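로봇 학습 특강 강의 노트 5강
시연 수집: 손으로 끌기와 원격 조종
2020년 5월 13일

지난 강의에서 모방 학습의 손실 함수를 다뤘다. 오늘은 그 손실 함수에 넣을 데이터가 어디서 오는지 본다. 논문에서는 보통 한 문단으로 끝나는 부분인데, 내 경험으로는 결과의 절반이 거기서 정해진다.

1. 직접 교시
사람이 팔을 잡고 끌면서 관절각을 기록한다. 힘을 손으로 느낄 수 있어 접촉 작업에 편하다. 대신 사람 손이 카메라에 찍힌다. 영상을 입력으로 쓰는 정책이라면 학습 때는 늘 손이 보이고 실행 때는 없다. 이 차이를 "증강으로 해결했다"고 쓴 글을 여러 편 읽었으나 손을 가린 조건과 제대로 비교한 것은 드물었다.

2. 원격 조종
조종기나 VR 컨트롤러로 말단을 움직인다. 영상은 깨끗해지지만 지연이 있고 깊이감이 떨어진다. 초보 조종자는 물체 위에서 멈칫거리고, 정책은 그 멈칫거림까지 배운다. 정지 구간을 잘라내면 되지 않느냐는 질문을 매년 받는다. 잘라내도 되지만, 그리퍼가 닫히기를 기다리는 정지와 망설이는 정지를 무엇으로 구분할지 먼저 답해야 한다.

3. 시연 개수라는 숫자
Ainhoa Urquijo가 정리한 Bedeo 모음에는 시연이 2,606개 있다. 많아 보인다. 그런데 그중 600개는 한 사람이 같은 초기 배치에서 연달아 모은 것이다. 이런 600개가 배치를 매번 바꾼 30개보다 낫다고 단정할 근거를 나는 아직 보지 못했다. 개수만 적힌 표를 보면 조종자 수와 초기 배치의 분포부터 찾아볼 것.

4. 시뮬레이션에서의 시연
글자 블록을 집어 쟁반에 옮기는 과제를 생각하자. 시뮬레이터에서는 초기화가 공짜이고 블록의 자세도 정확히 안다. 그래서 조종자가 실패해도 비용이 없고, 실패한 시연은 대개 조용히 버려진다.
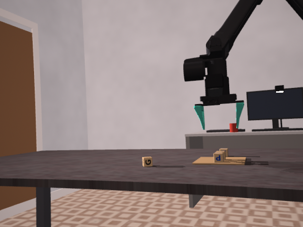 버려진 시연에는 정책이 경로를 벗어났을 때 돌아오는 법이 들어 있을 수도 있다. Rodrigo Olmedo는 성공한 시연만으로 충분하다는 입장인데, 그가 근거로 드는 Vurneo 실험은 초기 오차가 작은 경우만 다룬다. 마찰과 접촉 모델도 문제다. 시뮬레이터에서 손끝을 대충 오므려도 잡히는 블록이 실물에서는 돌아가거나 튕겨 나간다. 배경에 가구를 몇 개 더 그려 넣는다고 이 문제가 줄지는 않는다.

과제
Bedeo에서 시연 7개를 골라 정지 구간을 표시하고, 각 구간을 기다림과 망설임으로 나누어라. 판단 기준을 먼저 글로 적은 뒤 표시를 시작할 것. 옆 사람과 기준을 바꾸어 한 번 더 표시하고, 일치하지 않는 구간은 지우지 말고 그대로 제출한다.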